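Ticket: teleop drift and late gripper close, sim demo collection, mug task
Opened by: Hauwa Amadi
Assigned: Ignacio Haverford
Status: open, workaround in place
Priority: high (blocking the Tremex batch)
Opened: Sat 4 December

Problem

Remote control of the sim arm goes off during demos. Hand controller and gripper agree at the start of an episode, then by the time I'm down at the mug the gripper is sitting off to one side of where my hand says it is. Also the close command lands late. I squeeze, nothing, I squeeze harder, then it closes while I'm already lifting. Half my demos are me chasing the mug.

Started after the update to the Notell client. Was fine in July on the old one, same controller, same desk.

What I've tried so far
- restarted client
- restarted sim
- restarted machine
- re-paired controller
- new batteries
- different USB port for the tracker base

None of it changed anything I could feel.

Repro
1. load tabletop, mug task, cluttered layout
2. clutch in, move arm over the table
3. go down to the rim, stop
4. hold hand still
5. watch the gripper creep

Doesn't happen every time. Happens more if I've clutched in and out a lot on the way over. Might be nothing.

Haverford

Got it. Which build of the client, and is smoothing on? Also need to know if the creep is in the command or in the arm. Can you log both, commanded pose and actual pose, for one bad episode.

Amadi

Newest build, whatever the installer gave me. Smoothing is on, I didn't know it could be off. Logging now.

Amadi

Logged. Bad episode is 3,245 steps, way too long, a clean one comes in a lot shorter. Attached the csv to the share under nultano/mug_bad. Column names are a mess sorry, the pose ones start with cmd_ and act_.

Posture at the grasp is the same one every time, gripper straight down, fingers at the rim, wrist more or less directly over the mug. Handle points right so I come down from above and stay off it.
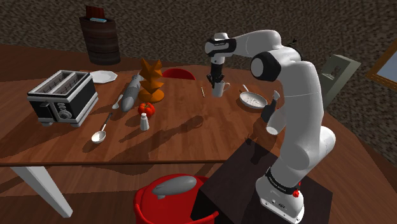

So that's two separate things I think. The sideways creep and the late close. They might share a cause but I've had creep with no late close, twice, and late close with no creep a bunch of times.

Not a collision thing as far as I can tell. No contacts reported on the arm, I had the contact print on the whole time. I did wonder about the pan but the arm never touches it on the way in.

Haverford

Looked at the csv. Commanded and actual track each other fine, tiny lag, nothing weird. So the arm is doing what it's told. The command itself is moving while your hand is still. Arm and controller gains are off the hook, please don't touch the gains.

Two candidates:
a) clutch offset. When you clutch out and back in, the client is supposed to store the hand pose and gripper pose at the moment of clutch in and work from that pair. If it stores them a tick apart you pick up a bit of error on each clutch.
b) smoothing filter still catching up after you stop. That would look like creep too but it would settle.

Does it settle?

Amadi

Watched it for a good while with my hand flat on the desk. It settles, but in the wrong place. So both??

Haverford

Could be both. Try this, in order, one change at a time:

1. smoothing off, everything else the same. Settings, input, untick "smooth hand".
2. five episodes without clutching at all. Start with your arm tucked in so you've got the reach.
3. five episodes, clutch as much as you like.

Save all of them, failures too. Don't delete the ugly ones.

Amadi

Step 1. Smoothing off. Jittery as hell, gripper buzzes when I hold over the mug, but when I stop it stops. Creep is gone inside a single clutch. Late close still there.

Step 2. No clutching. Hard on the shoulder but it works. Gripper is where I think it is. Five for five picked up. Late close on three of them.

Step 3. Lots of clutching. Offset is back. Small after the first clutch, bad by the end. Three for five, and one of the three was luck, I hooked the handle.

Haverford

Great, that's clear enough. (a) is real. (b) is real but minor and only annoying.

Found it for (a). New client reads the tracker on one thread and the sim pose on another, and the clutch handler takes whatever each one last had. If your hand is moving when you clutch in, which everybody's is, the two don't match. Old client did it all in one loop so it never came up.

Patch is small but I want it reviewed before it goes out. Until then:

WORKAROUND for offset
- stop hand completely
- clutch in
- wait a beat
- then move

Feels dumb, works. If the gripper looks wrong after a clutch, clutch out, stop, clutch in again. Don't try to correct by leaning, you'll teach it the lean.

Amadi

Yeah ok. Did ten like that. Much better. Slower though and there's now a pause in every demo where nothing happens. Will the policy learn to pause?

Haverford

Probably, a bit. Trim them. There's an idle filter in the export script, flag is --drop-idle, threshold 2 mm. It leaves the frames around a gripper change alone so you won't lose the squeeze. Check a couple by eye after, I've seen it eat a slow approach.

Amadi

Ran it. Ate one slow approach. Rest fine. I'll keep the threshold and just re-export that one without the flag.

Late close now please, that's the one making me crazy.

Haverford

On it. Questions:
- trigger or button?
- does it happen on open as well?
- is it worse when the sim window is full screen?

Amadi

Trigger. Open seems instant. Full screen, not sure, let me check.

OK checked. Full screen is worse. Windowed is better but not gone.

Haverford

Open being instant is a big hint. Trigger is analog, runs 0 to 1. Client closes above a threshold and opens below another one. Go to settings, input and read me the two numbers.

Amadi

close 0.92, open 0.85

Haverford

There you go. Close was 0.5 in the old default. You have to bury the trigger to get to 0.92, and the second you relax a hair it opens. Somebody set those up for a different controller. Put close at 0.5, open at 0.35.

The full screen part is seperate, your frame rate drops and the input poll is tied to the frame rate. Shadows off in the viewer should do it. Only the viewer, leave the recorded cameras alone or the new demos won't match the old ones.

Amadi

Thresholds changed. Night and day. Squeeze, closes. No more yanking.

Shadows off in the viewer, a bit smoother. I do miss the shadow though, I was using it to judge height over the mug. Without it I came down too far on the first two and pushed the rim. Can I have it back for the arm only?

Haverford

Not per object, no. Try the side camera in a small inset, top right. Or leave shadows on and drop the viewer resolution. Same saving more or less.

Amadi

Resolution down, shadows on. That's the one. Keeping that.

Which demos do I have to throw out? Tremex want 1,000 for the mug task and I'd like to not start from zero.

Haverford

How many are from the new client?

Amadi

Whole set across all tasks is almost 4,000, but most of that is old client. Mug on the new client is just this week's.

Haverford

Old client ones stay, no question. For the new ones I'll write a check: at each clutch in, compare the hand to gripper offset before and after. Anything with a jump gets flagged. Late close on its own isn't a reason to bin a demo if the mug came up cleanly. If you lifted before it closed and went back for another go, bin it or cut it, your call. Retries are useful if they look like retries. Chasing an offset isn't a retry, it's noise.

Amadi

Makes sense. I'll go through the flagged ones by hand. Can the check print the episode name and the step number so I can jump to it?

Haverford

Yep. check_clutch.py, on the share, same folder as the csv. Prints name, step, size of jump in mm. Run it on mug_bad first, you should get a long list.

Amadi

Very long list. Good.

Running it on the rest now. First pass, most of the flagged ones are the ones I remember swearing at, so I trust it.

One more, low priority. After a reset the wrist sometimes comes back rotated half a turn, gripper still points down but the fingers are swapped around. Grasp works the same. Do I care?

Haverford

You care a little. Policy will see two wrist angles for the same move. Reset again until it's the usual way round, and open a new ticket for it so it doesn't get lost in here.

Amadi

Will do.

Summary so whoever reads this next doesn't have to scroll

- sideways offset: clutch bug in new client, patch in review. Workaround: hand still, clutch in, wait, move.
- creep after stopping: smoothing. Off for now. Ignacio to look at a lighter setting, fully off is too jittery for fine stuff.
- late close: thresholds. close 0.5, open 0.35. FIXED on my machine, default still wrong in the installer.
- slow in full screen: drop viewer resolution. Don't touch recorded cameras.
- idle frames: --drop-idle on export, check by eye.
- old demos: keep. New client demos: run check_clutch.py, review flagged.
- wrist half turn on reset: new ticket, not here

Leaving this open till the patch is in and I've done a full session on it with normal clutching.

Haverford

Review comments are back, one change to make, then I'll send you a build. Please test with the same mug layout so we can compare. And the installer defaults are on me, will go in the same build.

Amadi

ok. send it over whenever, I'm on the workaround till then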